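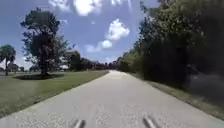
When should an operator take manual control during a path-following run?
Take control whenever the vehicle leaves the pavement or a person or animal enters the path ahead, and keep recording until the vehicle has stopped.

Section 11. Recording Outdoor Path Examples

11.1 Before you start
1. Confirm that the Tondlow base unit and the handheld controller are paired.
2. Check that the forward camera shows both margins of the path.
3. Enter the site name, route number, and operator initials in the Bodmont log screen.
4. Set the speed limit to 900 millimeters per second.

CAUTION: Do not raise the speed limit on routes shared with pedestrians.

11.2 Recording a run
1. Place the vehicle on the center line of the path and press RECORD.
2. Drive the full route by hand. Steer smoothly and avoid sharp corrections.
3. On bends, begin the turn early and hold an even distance from both margins.
4. At the end of the route, release the stick and press STOP.
5. Repeat until the route has 12 accepted runs. Include runs in both directions.

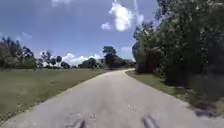
Figure 11-2. Path curving to the right, with grass on both sides.

NOTE: Tree shadows and pale patches on the pavement must not be treated as obstacles. Drive over them at normal speed.

11.3 Marking and submitting runs
1. Open each run in the Landry viewer and trim any footage recorded before the vehicle moved.
2. Mark every manual recovery with code 157.
3. Reject a run if the camera was moved after RECORD was pressed.
4. Submit accepted runs to the site data lead, Fiorella Sorrentino. Requests for new routes go to Rainer Petersen.

Revised November 2023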